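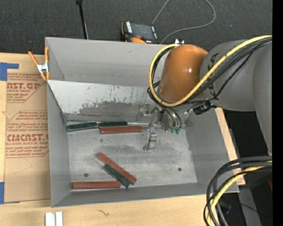 Shared workshop in Clorkmont builds block-picking cell on a bench top

Members of the Dukgate workshop in Clorkmont are building a small bin-picking cell on an ordinary wooden table, with the aim of having an arm clear a bin of mixed blocks without help. The build began in November and takes up one end of the ground-floor room. It is led by Hacer Çınar, a maintenance fitter who joined the workshop to use the lathe and has since moved most of her evenings over to the arm.

The task is plain. Narrow rectangular blocks in two colours, reddish-brown and dark green, are tipped into a grey bin. The arm reaches in from one side, takes a block, lifts it clear of the rim and puts it down elsewhere. When the bin is empty the blocks go back in and the run starts again. Each run is logged by a program that Çınar calls Adugna, which records the target position, the closing distance of the fingers and whether the grip held at the top of the lift.

According to the log, the cell had made 2084 attempts by the end of last Sunday's session. Of these, 1695 ended with a block held at the top of the lift. The remaining 389 are sorted by cause, and two causes account for most of them.

The first is blocks lying side by side. The fingers need a clear gap on both long faces of a block, and when two lie parallel and touching there is no gap on the inner side. The present program looks for the block with the most free space and takes that one first, which often loosens the rest. When no block has enough space it makes a short sweep with one finger closed and looks again. Sweeps work well in the middle of the floor and poorly near the walls.

The second cause is the bin itself. Its walls are tall and the gripper is wide above the fingers, so a block lying close to a wall can be reached only with the wrist tilted. The tilt limit was set low at first to protect the cables and was raised in two stages after the cable run was changed.

A slanted metal panel now runs along the far side of the bin, sloping down to the floor. Blocks that would otherwise settle tight in the far corner slide down and come to rest along the panel's lower edge, where the arm can approach them from the front. The finish on the panel has worn through in a long dark patch. Çınar does not intend to repaint it. She says the change in surface confused an earlier version of the detection program, which took the edge of the worn area for a block, and that a fresh coat would only wear in a different shape and start the problem again. Later versions ignore anything in the plane of the panel.

The near side has no panel. One was tried and taken out, as it left too little flat floor and the blocks piled up in the middle.

Cable routing has taken more time than any other part of the work. The yellow cable and the black bundle both follow the arm over the outside of the last joint, and the slack has to be long enough for a full turn of the wrist and short enough to stay out of the bin. An early arrangement with the slack lower down caught the rim twice in one evening. The present one has been through more than 1000 attempts with no catch recorded. Çınar checks the ties at the start of every session and replaces any that have gone stiff.

The fingers are jointed metal and end in small foot-like tips. The group compared several tip shapes over the winter. Pointed tips got between blocks more easily but let them turn in the grip. Broad tips held well and would not fit into the gaps. The shape in use is a compromise and is expected to change again, as the members would like to try a thinner tip with a soft facing.

Clamping is simple. A spring clamp with orange handles grips the rim at the far left corner, and it can be taken off in a moment when the bin has to be lifted out. Grurberg, a metalworking shop two streets away, cut the first trial brackets from offcuts and has offered to make a proper mounting plate once the layout is settled. For now the group prefers to be able to move things by hand and mark the new position.

A sheet of cast acrylic, still in its brown printed paper, has been set aside for a guard along the open side of the table. It will be cut once the reach of the arm has been measured at full tilt. Until the guard is fitted the cell may run only with someone standing by, and the speed is held to 20 per cent of the arm's maximum. The handheld controller is kept at the table while the arm is powered, and everyone who works on the cell has been shown how to stop it.

Work planned for the next few weeks covers the guard, a second set of finger tips and a change to the sweep so that it can start from the wall side. Sorting by colour will follow. The detection program already reports the colour of each block it finds, but the arm puts them all down in the same place. Two trays and a small change to the placing routine should be enough, though Çınar expects the darker green blocks to give some trouble under the evening lighting. A fixed lamp over the bin has been suggested and will be tried before any change is made to the program.

The cell runs on Sunday afternoons and members may watch or take a turn at the log. Anyone wishing to work on the arm itself needs to have done the workshop's electrical induction first. Drawings for the slanted panel are in the folder by the drill press, along with the failure list, which is updated after each session.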